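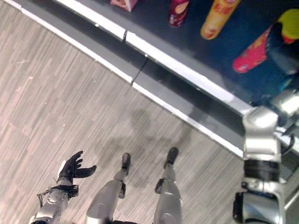 # How to date-check and rotate stock in a small shop

Small shops lose money on out-of-date stock in small amounts, a tube of crisps one week and a row of squash the next. A fixed routine keeps the losses down. The one set out below is used in the Amemville shop, which carries 200 lines of packaged food and drink. It doesn't cover chilled or fresh goods, which need checking every day.

## What you need

- A notebook or a printed sheet for each bay
- A pen and a roll of coloured dot stickers
- An empty crate
- A damp cloth and a dry cloth

## Know which date you are looking at

"Use by" is about safety. Food past its use-by date must come off sale. "Best before" is about quality. Crisps, biscuits, tinned food and most soft drinks carry a best-before date, and they are normally still fit to eat for a while afterwards. Many shops take them off anyway. Decide what your shop does and write it on the inside cover of the notebook, so that everyone does the same.

Dates are often printed where you wouldn't look first. On canisters, try the base. On bottles, try the neck or the cap, then the shoulder. Some multipacks have the date on the outer wrap only, so if you split one, copy the date on to your sheet before throwing the wrap away.

## Checking a bay

1. Pick a quiet time. We start at 2 in the afternoon, after the lunch trade and before the schools come out.
2. Begin at the top shelf, left-hand end, and work along. Finish one shelf before you start the next.
3. Take out every item in a facing, including the ones at the back. The oldest stock is usually there.
4. Write down the earliest date you find for each line. You don't need the others.
5. Put anything past its date straight into the crate. Don't leave it on the shelf edge to deal with later.
6. Put a coloured dot on anything with less than 30 days left.
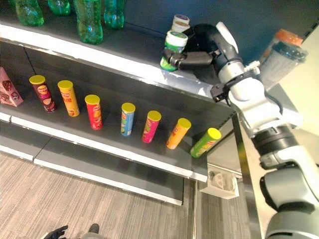

7. Wipe the shelf with the damp cloth, then the dry one. Cardboard packs mark easily if they go back too soon.
8. Return the stock with the earliest date at the front and the labels facing out.
9. Check that the price ticket matches the product above it, then initial the sheet.

## Filling up from a delivery

New stock goes behind old stock. In practice this means pulling the old stock forward first, and it's the step people skip when they are in a hurry. If the shelf is too deep to reach comfortably, take the front row off, fill the back, and put the front row on again.

Never assume a new delivery has later dates. A case from Skukow came to us last September with shorter dates than the ones already out. Check one item from every case, and every item from a mixed case.

Don't overfill. If a line sells 12 a week, there is little point in having several months' worth on the shelf, even when there is room for it.

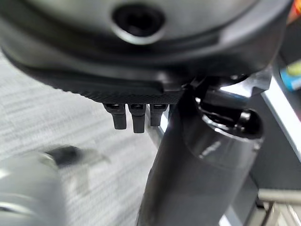
Angelica Malabanan does it the other way round at Villanueva: she fills first thing and date-checks as she goes, so each line gets looked at whenever it's topped up. It works for fast sellers. She admits that slow lines can go a long time without anyone touching them, and she keeps a separate list for those.

## Dealing with short-dated stock

Mark it down early. A small reduction with a few weeks left works better than a large one on the last day, and the stock is gone before you need the space. Keep the reduced items together in one place, with a clear ticket on each.

Write the reduction on your sheet as well as on the ticket.
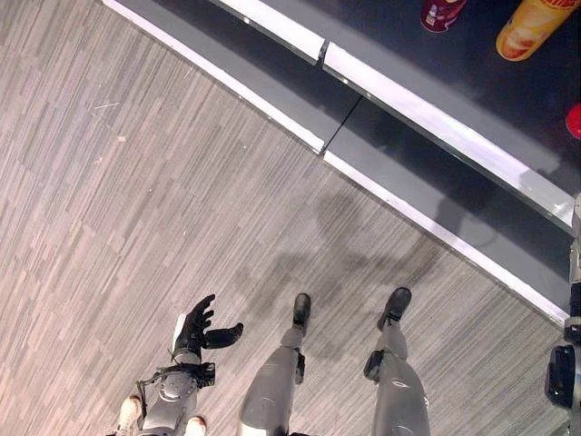 If the same line keeps turning up with dots on it, order less of it, or ask the supplier for a smaller case. Mament will split cases if you ring before the order closes. Sombat Rungrueang goes through our sheets at the end of each month and crosses off any line that has been reduced more than once.

## Keeping the sheets

File the sheets by bay, newest on top. When you change the layout of a bay, start a new sheet and note on the old one where each line has moved to.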